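3.2 Gathering examples in homes

All of the cloth examples used to train the Edby policy were gathered in real homes. Our first set, recorded in May at the Prestunside lab, used one white bench and one stack of new towels, and the policy trained on it did very well on that bench and badly nearly everywhere else. We were surprised by how quickly this changed once we moved out of the lab! With only 200 home examples added, the policy began to reach for the right part of the cloth on tables it had never met.

The full home set, which we call Tapley, holds 2,000 examples from 364 sessions. Each session took place in one room with the household's own fabric items: covers, bags, napkins, soft boxes, and anything else the people living there were happy to lend. Operators drove the arm by hand with the Imley controller and were given a goal in plain words ("lift the top layer," "open the flap") and no set path to follow. We think this freedom matters a great deal. Two operators given the same goal will often pick different grasp points, and the policy gets to learn from both.

Operators were asked to leave the work surface as they found it. Printed tablecloths stayed on, and so did busy backgrounds. This made life harder for our early cloth segmenter, which liked to split a flowered tablecloth into dozens of small pieces, but the final policy takes raw wrist images and does not use the segmenter at all.

The hardest examples, and to us the most exciting ones, are those where two layers share the same color and weave. Color gives almost no help there. What remains is shading along the fold, the line of a seam, and the way the cloth hangs from the fingers (Figure 4).

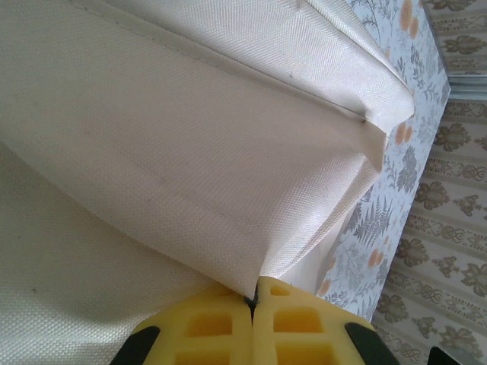 Figure 4. Wrist view from a Tapley example. The yellow fingers pinch cream woven fabric, with a second stretch of the same weave beneath it. A soft shadow line marks where the two meet.

We kept failed grasps in the set and labeled them as such. Dropping them made the policy overly sure of itself near fold edges, where it would close on both layers and carry on. With the failures included, it learned to open the fingers and try again from a slightly higher approach. Section 3.3 describes the labels and how they enter the training loss.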